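I had 1000 dollars left in the gripper line and wanted to spend it all on fingers. Špela Papadopoulos, who has bought more arms than I've bought shoes, told me to put 300 into simulator time first (ugh, fine!). 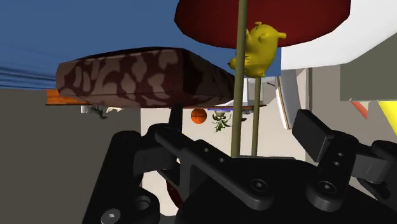 Page 70

So the black gripper spent its Sunday in a rendered room with a basketball and a yellow pig, and my quote from Perron sat unsigned. I'm glad! I've since dropped two lines from the order and moved the money to spare pads.

Related
Landico leasing, the small print
Trokitz or Ukine? Pricing a first arm
7 costs your quote leaves out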